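Can a machine put the shopping away yet? Nearly, says Ditow

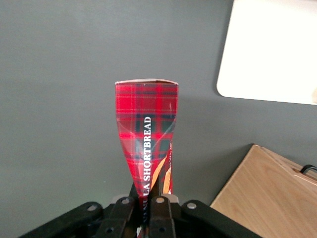
Ditow Home Chores Team - Reserden

2026-07-08 - I'm Fatemeh Tehrani and I run the chores team at Ditow, so I get asked this one at every family do! Shortbread is going well. Our gripper takes a tall tartan box by its narrow end, and in April we ran 400 goes at boxed groceries on our Tenell arm (I made a lot of tea). Soft bags of salad are still a misery, and folding a fitted sheet takes it about 40 minutes - I'm not much quicker, mind you.

So would I leave it alone in my kitchen? No, not yet. Shop shelves will come first, and we start a trial at the Balogun store in Reserden later this summer. Do come and have a nosey.

Press enquiries: Fatemeh Tehrani, Ditow, extension 2561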